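Filed under: Equipment planning / Before you sign

The quote for the lunch counter cell came back in May and I have been picking at it ever since. Sumell wants us to believe that one arm, one gripper and a tidy tabletop will cover sandwiches, drinks and whatever else we decide to put in front of it. Maybe. Chiyo Wada is keener than I am, and she has the spreadsheet to prove it.

My trouble is with the lines below the big one. Hinrichs lists a spare set of fingers at $900, which is fine, but nowhere does it say how long a set lasts. Feltano asks $500 for a day of training and wants travel on top. The guarding is "to be discussed". I have paid for things that were to be discussed before, and I'd like a figure this time.

Then there is the wrapping. A triangular sandwich in clear plastic is a slippery, floppy, shiny thing, and every brochure I've been sent shows cardboard boxes. Ask the vendor to run your own product in your own basket, 100 picks in a row, with you standing there. Rin Hirano asked Bruvar for the same test and was offered a video.

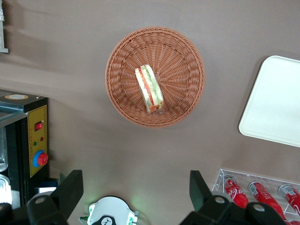 The other thing I'd want in writing is who pays when the menu changes. We went through nearly 154 product changes last year, counting labels, and I can't find a single quote that allows for even one of them. Until somebody prices that, I'm leaving the line in our budget blank.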